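4.2 Choosing the next grasp while the current one is still closed

The planner described in Section 4.1 gives us a ranked list of grasps for a single view of the bin. What it does not give us is any idea of when that list has gone stale. In our first version of Valon we simply threw the list away after each pick and looked again, and it worked well enough that we nearly left it alone. We are glad we did not, because the part of the system that replaced it turned out to be the most enjoyable piece of software in the whole project!

The idea is easy to state. As soon as the fingers report contact, a second process (we call it Jurov, after the code name of the branch it grew up on) takes the most recent view of the bin, marks the held object as leaving, and begins to score the rest. By the time the arm has cleared the wall, a fresh list is ready. Jurov never commands the arm. It writes proposals to a shared queue and the executive is free to ignore them, so a bad guess costs us some computing time and no motion.

Marking an object as leaving is harder than it sounds. Items in the bin lean on one another, and lifting one can shift its neighbours. We therefore keep a contact graph, in which each segmented item is a node and each pair of touching or overlapping outlines gives an edge. Any item within one edge of the held object has its score frozen until the next clear view. Everything further away is scored straight away. The rule is crude, and it suits us very well in practice.
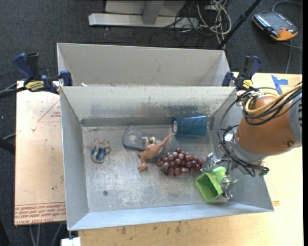

Reading time for this section: 3 min

Figure 3. The bin with a green cup in the gripper. The toy dinosaur overlaps the grey stone-like item, and the grapes lie close to the fingers.

The arrangement in Figure 3 shows most of what the contact graph has to cope with. The dinosaur and the grey item overlap, so they share an edge, and a grasp on either one should take the other into account. The blue cup lies on its side near the back wall with the tip of the dinosaur's tail close to it. Is that an edge or not? Our segmenter pads each outline by a few pixels before testing for overlap, and whether a thin tail counts as touching depends on that padding more than we would like. The small toy at the left of the floor is the sort of item Jurov is fondest of - away from the gripper, with open metal beside it, and cheap to score.

Two perception problems deserve a word. The first is the bin itself. Scuffed metal gives patches of light and dark that a segmenter trained on clean backgrounds is happy to call objects, and a screw head in the floor is a lovely small round thing with a crisp edge. We keep a background model of the empty bin and drop any segment that matches it in both position and appearance. Matching on position alone was too greedy, as it also removed small items that came to rest over a known mark. The second problem is translucent plastic, where depth readings tend to fall through to whatever lies behind. For these items we trust the colour outline and fit a simple shape to it, with the floor plane as a lower bound.

The gripper also hides part of the bin for as long as it is inside. Jurov projects the arm model into the view and treats the covered region as unknown, which is quite different from treating it as free. Early builds confused the two and would now and then propose a grasp in the very place where the fingers already were. The fix was a single line in the Margaritis geometry library, found by Polyxeni Giannakopoulos during a long evening with the replay tool, and it remains our favourite commit.

We tested the scheme on 347 recorded picks, replaying each one through the old and new planners with the same inputs. In 22 of them the list made during the lift put a different item first from the list made after a clear view. We went through all 22 by hand. Most came from padding at thin parts such as tails and stalks, which brings us back to the question above, and we return to it with a learned contact test in Section 4.3. The replay logs are stored in the Brastis format, so each disagreement can be reopened with its graph, its scores and the view that produced them.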